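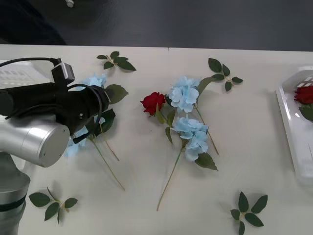

Ticket 2844
Product: Zustix order sync
Site: Sethi Floral Supply, Dendadport
Opened by: Shabnam Afridi
Status: Monitoring

Reported problem
Orders for artificial stems placed on the web store reach Zustix, but the stock count does not drop. Blue hydrangea still shows 143 in stock after a full morning of sales. Red roses update normally. Started in August, after the Drarel plug-in was updated.

Log
8:10 a.m. — Logged in with the site's admin account. Sync is on. No errors on the dashboard.
8:25 a.m. — Placed a test order for 2 hydrangea stems. Order came through, count stayed at 143.
8:40 a.m. — Compared item codes. The store has a trailing space after the hydrangea code. Zustix does not, so the match fails and the line is skipped without a warning.
9:05 a.m. — Removed the space and saved. Ran a manual sync. Count now 141.
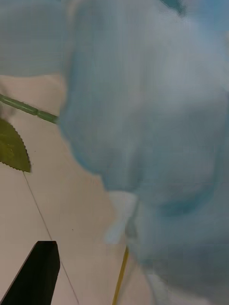

Still open
Sales from before the fix were not applied. Shabnam will do a hand count and enter the correction — please don't run a full re-import until that is in, it will overwrite her numbers.
Asked Drarel support whether the update changed how codes are trimmed. No reply yet.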